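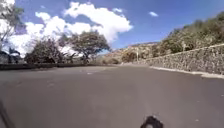 *The road bends right by the stone wall.*

9/19/24

I bought the Plornico loudhailer in March, after our second vigil for the jailed Onar journalists, when half the crowd couldn't hear the names being read. It has since done six vigils and one very long march to the regional assembly, and I'm still delighted with it!

The first surprise is the weight: 900 grams with the battery in. Aivar Jõgi carried it the whole way to the assembly steps and made a speech at the end (a good one, too, though he did go on). The sound is warm for something this small, and you can read quietly into it, which matters a lot when you're reading out the names of the dead and don't want to bark them.

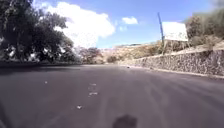

## Sound and battery

We had nearly 750 people in Sepp Square and those at the back heard every word. Our old Jemine was louder on paper but squealed whenever two speakers stood close together — this one hardly ever does. The battery lasts a full evening of speeches, and it charges from an ordinary phone lead. 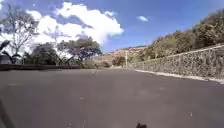

*Stone wall on the right, greenery at the far end.*

## Grumbles

The siren button sits right next to the volume. Someone's thumb found it during the minute's silence, and I've now put tape over it. The strap is thin as well, so bring a scarf to pad your shoulder.

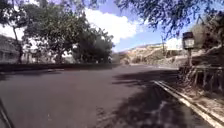
I paid 305 euros out of our collection, and I did wince at that. But we can hear each other now, and people have started staying for the last speaker. I'd buy a second one tomorrow if the tin would stretch to it.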